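Play Food Library Opens Its Doors in Lekow

March 5, 2020 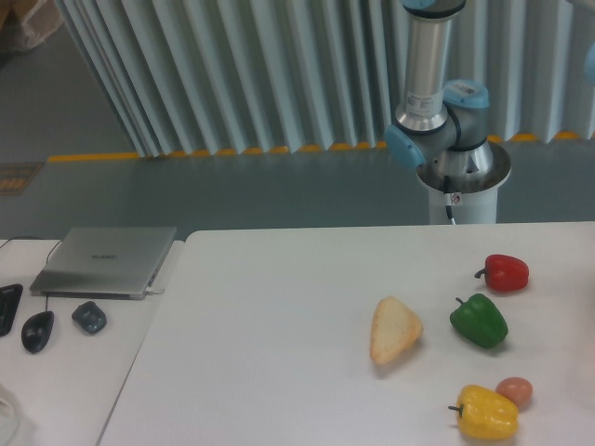

Families in Lekow can now borrow a pretend dinner the same way they borrow a picture book, thanks to a new toy food lending shelf that opened this week at the Briem Street reading rooms. The idea is a simple one. You come in with your library card, you pick out a bag of play groceries, and you take it home for 20 days so the children can run a shop, a restaurant or a soup kitchen on the living room rug to their hearts' content. The pieces were chosen to look like what a family might really bring home from the market, and the peppers have been the early favorites — there is a red one, a green one and a yellow one, each with its own little stem, and they keep company with a wedge of bread and a small brown egg. The green pepper is nice and lumpy, the way a garden pepper ought to be.

The shelf is the work of Ragnheiður Hafþórsson, who has run the children's hour in Lekow for ten years and who will happily talk about wooden spoons and pretend pancakes for as long as you have time to listen (this reporter had most of a morning, and enjoyed every minute of it). She first brought up the plan in January, after a grandmother asked whether there was anything in the building that a three-year-old could "cook" while her older brother finished his homework.

"We had puzzles and we had trains, and we had a great many puppets, but we didn't have so much as a carrot," Hafþórsson said. "I went home that night and wrote out a shopping list, and it was a longer list than I write for my own kitchen."

That list turned into 1253 pieces, bought with money from the winter book sale and a gift from Nitima, the housewares store on the square. The toys come from Rurnura, a small maker that Hafþórsson found through a preschool teacher two towns over. They have been sorted into cloth bags with names such as Breakfast, Salad Day, Picnic and Grandpa's Soup. Each bag has a card tied to the handle listing what belongs inside, so that parents can check everything back in before the return trip and go hunting under the sofa for whatever is missing.

And things will go missing, she says quite cheerfully. There is no fine for a lost bean or a lost slice of cheese. Families are only asked to mention it at the desk so the card can be changed before the next borrower comes along. A box of spares is kept in the back, with plenty of eggs in it, those being small and fond of rolling.

Peppers turned out to be a bit of a sticking point during the planning. One helper felt that a single color would do, and Hafþórsson held out for all three. She likes to use them for color games with the youngest visitors, and she says the older ones will argue about which is the sweetest until somebody's mother promises to buy real ones and settle it at supper. At Tuesday's opening the yellow pepper was served to me twice, once as soup and once, I believe, as birthday cake, and both were very good.

The children's hour will also have a food theme through the end of the month. Plans include a pretend market with paper money, a story about a very stubborn turnip, and a morning when children can bring in a family recipe and "cook" it for the group with whatever the shelf has to offer. Children up to age 7 are welcome, and younger brothers and sisters may come along as long as a grown-up stays in the room.

Bags may be borrowed one at a time and can be renewed once if no other family is waiting. Please wipe the pieces with a damp cloth before bringing them back, and please don't put them in the dishwasher. The reading rooms open at 10 on weekday mornings, and the shelf is just past the picture books, on the left.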